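3.2 The bins, and what we put in them

24 Sep 2026
By Custódio Bastos

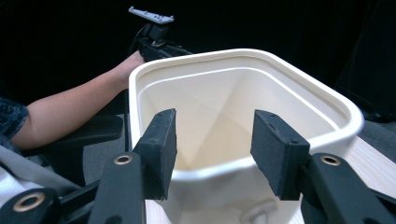 Figure 6. Off-white plastic bin with rounded rim and inner ledge. Photo: C. Bastos / Triltau household storage study.

We use cookies to remember your reading preferences. Accept all | Manage settings

I should admit up front that I started this study thinking the container hardly mattered. People sort or they don't, I figured, and a bin is a bin. Then I spent most of May in other people's hallways and utility rooms in Briltow, and I came home with a notebook that was mostly about rims.

Take the kind in Figure 6. It's a big plastic container with a rounded rectangular opening, and the rim is wide and thick, with a raised lip on the outside and a ledge that steps down on the inside. That ledge came up again and again in the interviews (I hadn't even put it on the question sheet!). People rest things on it. Gloves, a folded cloth, a letter they mean to deal with later. One woman told me hers was "the maybe shelf," and I've stolen the phrase for the rest of this paper: an item is at the maybe stage when somebody has carried it to the bin but hasn't let go of it in their head.

We visited 45 households and logged 3,000 items. Of these, 2,000 went straight into a container on the first trip, and the others had some kind of stop along the way, on a stair, a chair, a windowsill or a rim. I coded a stop as anything the householder described as temporary, even if it had been there since the winter. My colleague Lilis wanted a time limit on that and we argued over it for a good week. Her version is in the appendix and the overall pattern doesn't move much, though the stair numbers shrink.

Wide openings seem to help with the first trip. You can toss a sweater in from the doorway, and plenty of people told me they do just that. The trouble is getting things back out. With a deep, open bin the stuff at the bottom is as good as gone, and folks end up buying a second pair of whatever it was. Sepp (2.4) calls this sinking, and I'll keep his word for it here.

I'd be careful about reading too much into color. White and off-white bins were common in our homes, but that may only tell you what the shops were carrying. The next section goes room by room, starting with laundry.

Comments (3)

marnie_k: We have a maybe shelf too, it's the top of the dryer. Did you count lids as a stop?

T. Oyelade: Would love to see the stair data with the time limit applied. Is the appendix online yet?

dustpan44: Sinking explains where all my scarves went. Great section, looking forward to laundry.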